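Category: List archive > Plants and ID > Weeds and escapes

Posted in February by Alfredo Mangubat, 9:40 pm

Re: the creeper along the Tullcombe rail cutting

Evening all,

I've been meaning to answer this for a while and was finally shamed into it by a second message asking whether I'd read the first. I had. I'd been hoping somebody cleverer would get in ahead of me. The question, for those who delete as they go:

> Walking the old rail cutting at Tullcombe with the dog I keep passing
> a creeper that wasn't there when we moved in. It has gone right over
> the fence and is starting on the signal hut. The leaves are shaped
> like arrowheads, a bit floppy, and the flowers are plain white
> trumpets as wide as my palm. No smell that I can detect, though my
> nose isn't what it was. My neighbour says morning glory and wants it
> sprayed. My sister-in-law says it's a native and wants it left alone.
> They are both coming to lunch. Can anyone settle it?
>
> Also, is it safe for the dog?

I went out and had a look, in sandals, which was a mistake I'll only make every summer. The short version is that your neighbour is in the right family and your sister-in-law is in the right century. It's one of the big white bindweeds, Calystegia, and I'm fairly sure it's silvatica, the large one from southern Europe that people planted on purpose back when a fence was something to be ashamed of. We do have a native one, sepium, or a form of it, depending on which botanist you last had tea with. The native likes its feet wet. The cutting hasn't had wet feet since the drainage went in.

The thing to look at is the pair of leafy bracts at the base of the flower. In silvatica they're puffed up like little bags and overlap so you can't see the sepals at all. In sepium they're flatter and narrower, and you can see the sepals peeping out between them. The one on your fence was bagged up like a Christmas ham. Flower size helps too, but I wouldn't hang anybody on it. I measured a few flowers at over 60 mm across and then a runt on the same stem that would have passed for anything.

True morning glory (Ipomoea) generally has a rounded knob of a stigma in the middle of the flower. Bindweed has a stigma with two lobes, a bit swollen. You'll need to pull the flower apart to see this, and do it before lunch, because by mid-afternoon in hot weather they sulk. Blue or purple flowers would also be a clue, though your neighbour will tell you there's a white one, and there is.

As for spraying, I'd hold off. It's growing through a decent patch of something ferny that I'd rather keep, and the stuff travels underground by white, fleshy roots that snap if you so much as speak sharply to them. Every bit left behind has another go. What I've done in my own place is unwind it off whatever it's strangling, lay it on the ground and keep cutting it back through the season. It took 3 summers to get the better of a patch behind my tank, and I use "better" loosely. Don't put the roots in the compost. I did, once, and grew a very healthy compost heap.

On the dog: I wouldn't let him make a meal of it. Bindweeds aren't known for agreeing with stomachs. Ask the vet, who has letters after her name where I only have secateurs.

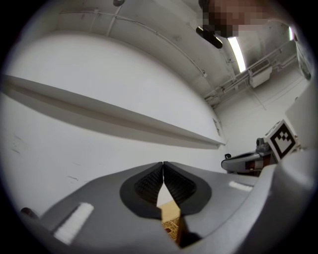
Black ribbed finger pads closed at the tips, grey body below.

Two bits of other business while I'm at it.

Whoever asked for seed of the yellow everlasting, I have 2 envelopes left and they're going to whoever writes first with a postal address. Sperling has already had his and needn't apply under his wife's name again.

And the old list of roadside plants for the Kimier track, the one we typed up before the bridge was moved, has 200 entries and a good many of them are wrong. I'd be glad of corrections. "Saw it, didn't look like that" is no use to me, but a leaf pressed in a phone book would be very welcome, if anybody still owns a phone book.

Let us know how lunch goes.

Alfredo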